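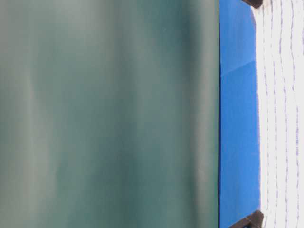
Mollbridge Watch Company to Open Repair Workshop and Release New Field Watch

Watches & Accessories | Company News

4 min read

11 Mar 2024 - The Mollbridge Watch Company will open a repair workshop next to its assembly rooms in Niravberg this spring, the company announced today. The workshop will service every mechanical watch the company has sold since it was founded, including models that are no longer in the catalog. A new hand-wound field watch, the Stanciu, will go on sale in October.

Until now, owners who needed a full service have had to send their watches to an outside repair firm. Waiting times grew over the past two years as more of the early models came due for cleaning and new oil. The new workshop will have four benches, a separate room for case polishing and its own pressure testing equipment.

"People who bought a watch from us in the first years are now asking who will look after it," said Johannes Engelbrecht, managing director of Mollbridge. "We want the answer to be that we will. It should come back from the same building it left."

Khoa Lục has been named head of service. He joined Mollbridge as a watchmaker six years ago and has worked on movement assembly and final regulation. He will be in charge of training, spare parts and the written service record that goes back to the customer with each watch.

"A service record should say what was done and which parts were changed," Lục said. "If a mainspring was replaced, we write that down. If the old crystal was kept at the owner's request, we write that down too. The next watchmaker who opens the case will want to know."

Spare parts for discontinued models are being moved to Niravberg from storage. The company holds 3234 separate parts in its inventory, among them hands, crowns, gaskets, winding stems and a small stock of dials from its first two collections. Where a part has run out, the workshop will make a replacement if drawings exist. Owners will be told before any work starts if a new part differs in finish from the original.

The Stanciu replaces the company's current field watch, which will stay in production until the end of summer. It has a steel case, a screw-down crown and a hand-wound movement with small seconds at six o'clock. The case has been made thinner than the outgoing model, and the lugs are shorter so that the watch sits closer on small wrists. The hour markers are printed, and there is no date.

Straps for the new watch will be supplied by Jalteck, which also makes the straps for the company's dress models. Buyers can choose leather or woven fabric. Both are fitted with quick-release bars and can be changed without tools.

Each Stanciu will be regulated in several positions before it leaves the building and will carry a warranty of two years. The warranty can be extended by registering the watch with the workshop within the first six months. Prices will be published when orders open - first to existing owners, then to the public through the company's retailers.

Service bookings will be taken by mail, by phone or through a retailer. Customers will receive a written estimate after the watch has been opened and inspected, and no charge will be made if they decide not to go ahead, apart from return shipping. Watches already with the outside repair firm will be finished there and returned in the usual way.

About Mollbridge

The Mollbridge Watch Company designs and assembles mechanical watches in Niravberg. Its range covers field, dress and travel watches, sold through independent jewelers and from the company's own showroom.

Press inquiries and requests for loan watches should be sent to the Mollbridge press office in Niravberg. Interviews with Johannes Engelbrecht and Khoa Lục can be arranged on request.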